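I have been meaning to write this up since I got home from the open day at Veltunia, and then the garden happened, and my sister's move happened, and now it is May and I still haven't told you a thing. So pour yourself something. I went to see the robots!

Some background, for those of you who don't know how I end up in these places. My old neighbor Fouzia Bhutto works there now (she used to fix photocopiers, and she says the patience carried over) and she had put my name down for the afternoon group. There were 20 of us, mostly retired, plus a father with two very polite boys who asked better questions than the rest of us put together. We got coffee and a visitor sticker, and then we were walked down a long hallway that smelled of new carpet.

I think I had pictured a factory. You know, yellow arms behind a fence, sparks, somebody in a hard hat. What they showed us looked much more like the office where I spent my working life, desks and all, and the first thing I thought was that I could have sat down and started on the mail. Fouzia told me that's the idea. They want the robots to learn in the kind of room where they would be used, with cables on the floor and corners to get around.

The one we spent the most time with is called Brumby. It's a humanoid, with two arms and two legs, and it looks down at its work the way I look down at a jigsaw puzzle. The job that afternoon was boxes: pick one up off the desk, put it down somewhere else, do it again. That was really all. I know how that sounds, and I did see one gentleman check his watch, but I could have stayed until they turned the lights off. It reaches out and then it stops, just for a second, before the fingers close — exactly what my grandmother used to do with her good teacups.

It missed a few times. I liked that they didn't hurry us along when it did. The young man at the laptop explained that every try gets saved, good or bad, and that the attempt we had just watched was number 3589. One of the boys asked whether the robot minded doing it so many times, and he took the question seriously and said no, but that he did sometimes, around lunch.

There was a second demonstration by a firm called Lodhi, who make software for planning where the arms should go. I'm afraid most of that went over my head. There were a lot of colored lines on a screen and a man who talked very fast. The handout is on my kitchen table if anybody local wants it.

Afterward we got to ask questions, which ran for almost 3 hours if you include the cookies. Somebody wanted to know about jobs, naturally, and I thought the answer was a bit thin, to tell you the truth. Fouzia was more frank about it on the walk back to the parking lot. She thinks these machines are a long way from taking over anybody's desk, and that the people deciding where to put them should have to spend a week doing the work first. I'd vote for that.
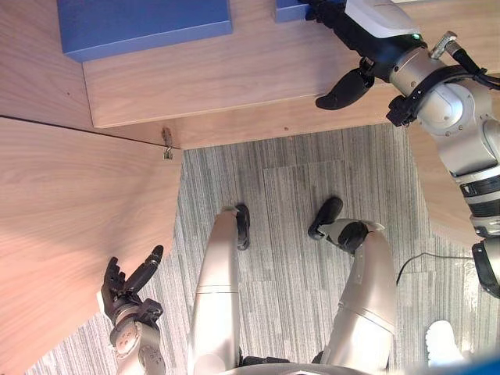 Anyway, they are having another open day in the fall, and Fouzia says she can get me in again if I promise to leave some cookies for the other visitors. If you'd like to come along, leave a comment or just call me. I'm driving, and there's room for 3 in the car as long as one of you doesn't mind sitting next to the dog blanket.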